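Zarnley 卓上把持シミュレーションキット README

最終更新:2023年10月27日
まとめ役:Imani Lindgren(不具合の連絡は Gus Okafor まで)

はじめに

Zarnley に興味を持ってくださって、ありがとうございます。二指グリッパーで卓上作業を学習させたい方のための、シミュレーション環境と収録データのセットです。もともとは Clikby の社内で細々と使っていたものなのですが、「うちでも試したい」という声をいくつもいただき、それならばと思いきって整理し、評価版としてお配りすることにしました。整理といっても、古いフォルダ名がところどころに残っています。どうか大目に見てください。

入っているもの

評価版には 318 エピソードが入っています。製品版では 1,000 エピソードになり、天板と床の組み合わせも増えます。各エピソードには手首視点の画像列、関節角、グリッパーの開閉値、それに短い作業指示文(英語のみ、すみません!)が付いています。部屋の設定は 56 種類で、configs/rooms に一つずつ置いてあります。名前の付け方は Tobias Haddad の好みがかなり反映されていますので、慣れるまでは一覧表を横に開いておくのがおすすめです。

手首視点の画像について

画像はすべてレンダリングで、実写は含みません。指は左右の端から入り、背景には天板や床が写ります。影もそのまま描画しています。影を消した版も作ってみたのですが、学習した方策を実機に移したときの手応えがどうも物足りなく、結局は影ありを標準にしました(影なし版は設定の shadows を off にすれば今でも出せます)。

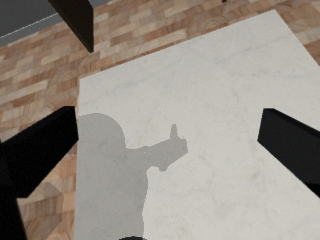 図1 手首視点の一枚。大理石の天板の上で指を開いた状態。床は小さな木のブロック張り。

図1のように影が天板に大きくかかる画像では、色のしきい値だけで天板を切り出そうとすると、思わぬところで領域が割れてしまいます。私たちも最初はずいぶん悩みました。同梱の領域マスクを使っていただくのがいちばん楽です。

動かし方

まず setup を実行し、続けて play_episode にエピソード番号を渡してください。最初の一回だけは素材の読み込みがあるので、お茶でも淹れながらのんびり待っていただければと思います。二回目からはすぐに立ち上がります。Stukov 形式のロボット定義をお持ちでしたら、robots フォルダに入れるだけで差し替えられます。Ambrose 形式は変換が必要で、手順は docs にあります。

気をつけていただきたいこと

・布やひもなど、柔らかい物は扱っていません。
・黒い指が暗い背景に重なると、輪郭が見分けにくくなります。
・接触力の値は参考程度にお考えください。実機との突き合わせはまだ途中です。

利用条件

評価版は研究と社内検討にお使いいただけます。再配布をお考えの場合は、先に Gwendolyn Abernathy へご一報ください。たいていのご相談には前向きにお返事しています。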